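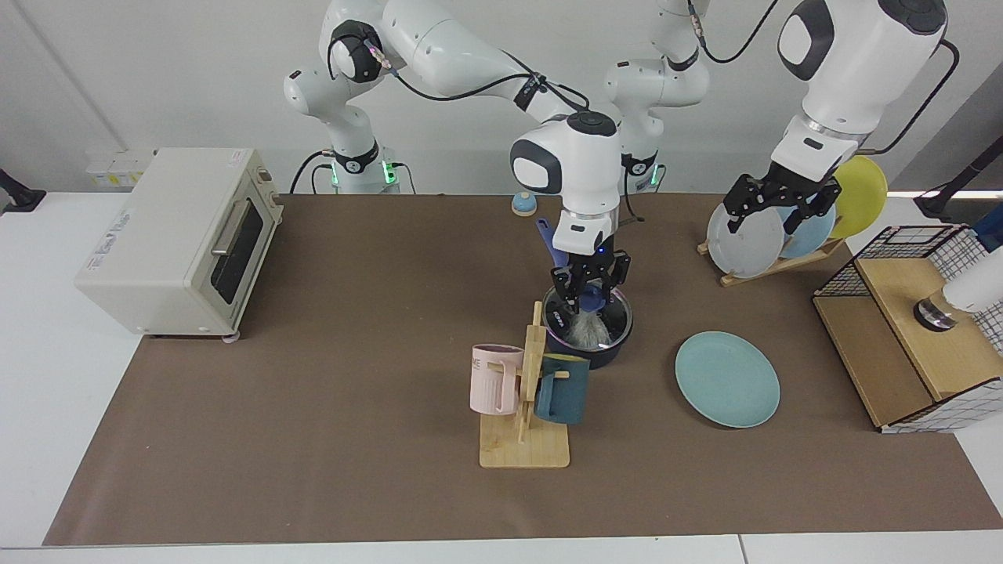

Bimanual Manipulation Lab – Handout 4: Task Segmentation and Two-Arm Coordination

Instructor: Dayana Ccori
Lab supervisor: Orlando Pacheco
Section meets in the Dinesdale building, ground floor lab

1. Scope

Handout 3 covered single-arm grasps on fixed objects. From here on, both arms share one workspace and every task is written as two parallel sequences, one per arm. You will need the segmentation sheet from September and the joint limit table. The limits have not changed.

Left and right always refer to the robot's own arms. With the cameras facing the robot, the right arm appears on the left of the picture. Reports that mix the two conventions will be returned unmarked.

2. Terms

Segment: a stretch of an episode in which one arm has one goal. A segment starts at the first motion toward the goal and ends when the gripper is clear of the object or the goal changes.

Hold: a segment in which the gripper is closed on an object and the commanded pose is constant. Holds are labeled separately from idle time.

Idle: gripper open, no object, arm outside the contact zone.

Contact zone: the volume above the mat up to 30 cm. Both arms may be inside it together only if their planned paths have been checked against each other.

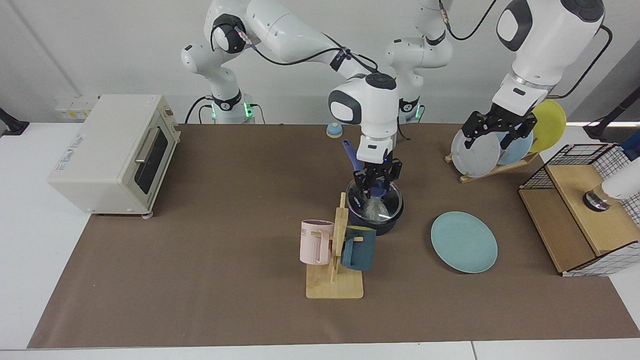

Tool use is harder to segment than pick and place. With pick and place, the object either is or is not in the gripper, and the label follows from the gripper state. With a tool, the gripper stays closed for the whole segment and the useful event takes place at the far end of the tool. A brush pressed down inside a pot gives you a closed gripper and a hidden contact point, and a glass lid tilted over the same pot gives you a second object that can move if the wrist drifts. Label the grasp on the handle as one segment and the contact of the bristles as another. If the contact cannot be seen from any camera, mark it "inferred" and give the joint torque reading you used.

The other arm still needs a label during tool use. A gripper near a dish rack may be approaching a plate, holding it, or leaving it. Check the gripper width channel before deciding.

3. Logging

Episodes are recorded with the Trekometti logger at 30 samples per second. The sample index starts at zero. Trim the file before labeling, never after, or the indices in your sheet will no longer match.

The practice set has 47 episodes. Each group labels the whole set and compares its boundaries with those of one other group. A difference of 3 samples or fewer counts as agreement. Anything larger goes into the disagreement table with both values and one sentence on the cause. Most of these come from slow approaches, where the start of motion is a matter of judgment – write down the velocity threshold you applied.

Episode 964 in the older Drostia archive has a known clock fault on the left arm. Do not use it.
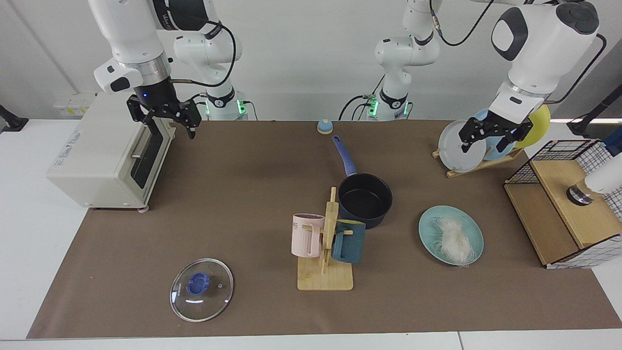

Fig. 3. Left gripper closed on a plate rim in the rack; right gripper near the toaster oven.

4. Exercise

a. For the moment in Fig. 3, write a state line for each arm: gripper state, object if any, inside or outside the contact zone.

b. State whether the left arm label can be decided from a single image. If not, name the channel you would read and the value that would settle it.

c. List the objects a right arm path from the toaster oven to the mug tree would have to clear. Include the pot lid if your path is low.

d. Write a two-column sequence for moving the noodles from the teal plate into the saucepan. Mark each point where one arm has to wait for the other.

5. Submission

One file per group, plain text, named with the group number. Use the Mac Mathúna template for the disagreement table and leave the column order as it is. Questions about the logger go to Orlando Pacheco, questions about labels to Dayana Ccori. Lab machines are not available for relabeling during another group's slot.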